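The robot club that would rather you didn't clap

Elmarie Venter does not want me to be impressed. She says so twice before I have taken my coat off, and a third time when I ask where I should sit.

"People come in, they see an arm move, and they go soft in the head," she says. "I've done it myself. Sit there, and don't lean on the table."

Venter teaches design and technology at Girnwood, and for the past two years has run the after-school robotics club that has entered a team in the Lernivo Challenge. The task this year is kitchen work. Teams have to get an arm to pick up and move things of the sort you would find around a sink or a cooker, all of it toy-sized or near enough, and they get 12 minutes in front of the judges to do it. The regional round is on October 5, 2019. When I visited, the team had a routine that worked some of the time, and an argument running about what "some" meant.

I should say that I went in doubtful. I have sat through a good many school showcases where a machine does one thing, once, after a long speech about the future. I wanted to know what pupils learn from this that they wouldn't learn from a cheaper hobby.

"Patience, mainly," says Dumisani Mathebula, who is 16 and writes most of the team's code. He thinks about it. "And how bad you are at describing things. You say 'pick up the dish'. What does that mean? From where? How high do you come in? You've never had to say it before."

The dish is a sore point. It is green, round and low, and it gives the gripper very little to get hold of. Mathebula wanted to leave it out and spend the time on the fruit, which scores less but is easier. Anathi Mokgethi, who looks after the attempt log, wanted it in.

"It's worth more than both strawberries," she says. "And I'd already written up 146 tries at it. I wasn't going to throw that away."

Isn't that the worst possible reason to keep going?

"Probably," she says. "Miss said that too."

The log is the thing I found hardest to be rude about. It is a ring binder, filled in by hand, one line for each attempt, with a column for what went wrong. The entries are blunt. "Too high." "Too high again." "Thabiso moved the dish." Mokgethi began it in February, when she noticed that everybody on the team remembered the good runs and had somehow mislaid the others. By her reckoning the club had been telling parents a success rate that was nearly double the real one.

"We weren't lying," says Thabiso Fourie, the third member. "We were just counting from when it started going well."

I have heard grown men in suits say much the same thing with slides.

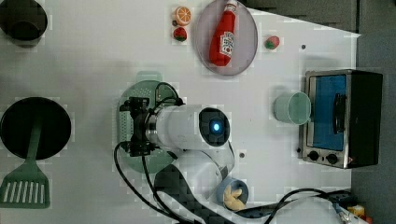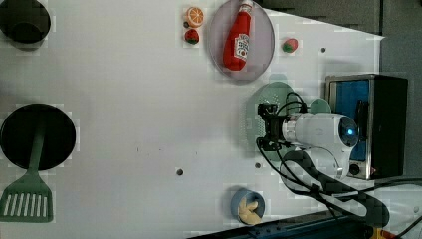

The Girnwood practice table in both pictures, with the gripper over the green dish.

Fourie is in charge of the table, which means that he lays everything out and is blamed when it is wrong. The pot and the frying pan go at one end and the toaster oven at the other, with the ketchup bottle on its plate and the orange slice and one of the strawberries close by. He does it from memory, and quickly. I asked what would happen if he put the pan where the plate goes.

"It'd go badly," he says.

So the arm doesn't know where things are?

"It knows where things are if they're where they should be." He hears how that sounds and laughs. "Yeah. I know."

This was my main complaint, and I put it to Venter while the others were fetching a chair. If every object has to be in its place, hasn't the difficult part been done by a boy with a good memory? She didn't argue as much as I had expected.

"A fair bit of it has, yes," she says. "The judges are allowed to shift one item before the run. One. Last year that was enough to sink us. We'd practised for weeks with everything just so, and they moved a cup the width of my hand, and off it went and closed on thin air. The hall clapped anyway. I could have screamed."

This year they shift something on purpose every session. Mathebula doesn't get to see what. The results go in the binder with the rest, and they are a good deal worse than the ordinary ones, and Venter makes them read both figures out when visitors come. They read them to me. I won't print them before the regional round, at Mokgethi's request, but neither would make anybody give up their own washing-up.

Then there is the money. The school paid £700 towards the club this year and a local firm, Potgieter, gave £1,000, and there are people in the staff room who would have liked that spent elsewhere. One of them is Sunee Khunthong, who teaches music and was cheerfully willing to be quoted.

"I've got clarinets held together with tape," she says. "Three children use that arm. I had more than that turn up for choir in the rain. I like Elmarie very much and I think it's a lot of money for moving a strawberry."

Venter has heard this before. She says 14-year-olds are now coming to the club on the afternoons when the team isn't practising, though she admits that most of them watch. She would like to see them doing more. She had looked at Dukham, a set of ready-made lessons another school had passed on to her, and gave up after two units because the pupils were only typing in what the sheet told them to.

"They got it right every time and couldn't tell me why," she says. "I'd sooner have the binder."

Would she call the club a success, then?

"Ask me when they've left. If Dumisani goes off and tells somebody their numbers are rubbish, and he's right, I'll be pleased. I don't much mind if he never touches a robot again."

Mathebula, across the room, said that he minded.

They did three runs at the dish while I was there. I had agreed to write down the results as they happened and hand my page to Mokgethi afterwards, so that she could check it against hers. We matched on two. On the other I had put "lifted" and she had put "tipped", and when she asked me how far off the table it had come, I found I couldn't tell her. She wrote "tipped" on my page as well, and initialled it.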